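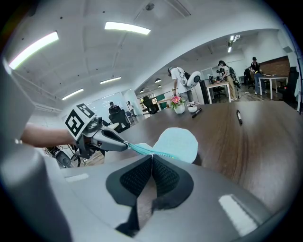 The big table in our shared room, light blue cloth and the flowers at the back

Thread: Cloth on a dark wood table, yes or no?

plerix_desk
18th April
Hello all. I take care of the shared room in our office in Zirnau and I would like your opinion about the large table. The top is dark brown with a strong grain, and I like it very much. But every small thing shows on it: dust, finger marks, rings from cups. Now I keep a light blue cloth there for wiping and folding over the worst place. On the table also live the pink flowers in the white pot and a few black markers, which never go back to the drawer. My question is if I should buy a real tablecloth, or leave the wood open and only clean more often.

oldvarnish
Leave it open. A tablecloth in a work room becomes dirty after 3 days and then you have two things to clean. Wipe with a damp cloth, then with a dry one, always along the grain.

Pluvava
I don't agree with oldvarnish. We had a dark table without cover for four years and the place where people sit became dull. A cloth is cheap, a new surface is not. I paid 73 for sanding and oil, and this was a small table.

oldvarnish
Pluvava, was it oiled or lacquered? It is a big difference. Lacquer does not need a cover, only coasters.

plerix_desk
I think lacquered, but I am not sure. Water stays on top in drops if this helps.

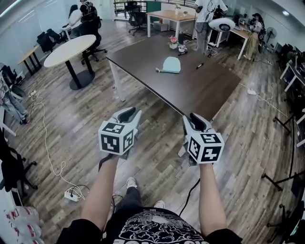 We have also a round white table next to it, with a black foot, and there the dust is almost not visible. So people eat at the white one and work at the dark one, at least this is the plan. The floor is wood too, so I am afraid that with a brown floor and a brown table and a tablecloth it will look like a restaurant.

Cárdenas
Drops on top sounds like lacquer to me. Please don't put oil on it, it will stay sticky. About the look, I would take a runner in the middle, in a light color, and put the flowers on it. The edges stay free for work.

Pluvava
A runner will move all the time when people write there. I still say full cloth, washable, over 100 cm wide or it looks too short.

Cárdenas
You can put a thin rubber net under it. Mine has not moved since September.

oldvarnish
Careful with rubber on lacquer. It can leave a mark after some months. Felt is safer. And put a cup on the table for the markers, the ink is harder to remove than any coffee.

plerix_desk
Thank you for the answers. I will try the runner with felt first, and a cup for the markers. Pluvava, if the surface becomes dull I will write here and you may say that you told me. Does somebody know if felt can be washed at 40 or only by hand?

Cárdenas
By hand, cold water. Dry it flat.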